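About Brititz

Brititz is a garment care and wardrobe service based in Salbridge, with a second depot at Cuvatthorpe. The company collects clothing from households, launders or airs it according to the care label, and returns it hung or folded to the customer's own rooms. It was set up by Shiela Lagman, who previously managed linen stock for a hotel group.

The work divides into 4 stages: sorting, cleaning, finishing and putting away. Finishing is done on a bed-height surface with a plain fitted sheet. A flat, unpatterned ground shows up lint, loose thread and missed stains, and the full length of a garment can be laid out on it.
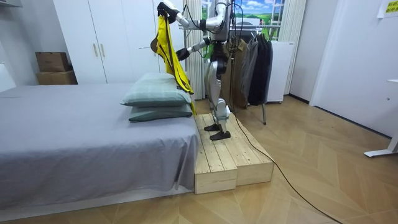 Which garments should be hung and which folded?

Woven shirts, light jackets and anything with a structured shoulder are hung. Knitwear, jersey and heavy sweatshirts are folded, as their own weight stretches them at the neck and shoulder. Customers may ask for either method in writing on the order sheet.

Garments for hanging are fastened at the top closure before the hanger goes in. Sleeves are turned right side out, and straps and drawcords are left free. The hanger is fed through from the hem where the neck opening is narrow. Thin synthetic fabrics are pressed at a low setting, through a cloth.
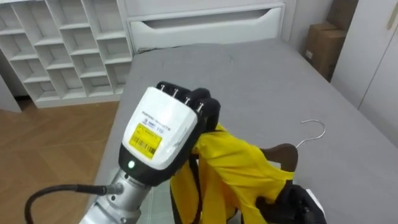

Shoulder seams are then aligned with the ends of the hanger and the front is smoothed downwards by hand. Items stay on an open rail for 70 minutes before they are bagged. Rails are spaced so that no garment touches the next, and each holds 19 pieces.

The Salbridge depot serves around 100 households. Cuvatthorpe handles bedding and curtains only. Rails, covers and labels are supplied by MacDonald, a local firm.

New customers are taken on in June. Orders received before noon are collected the same afternoon.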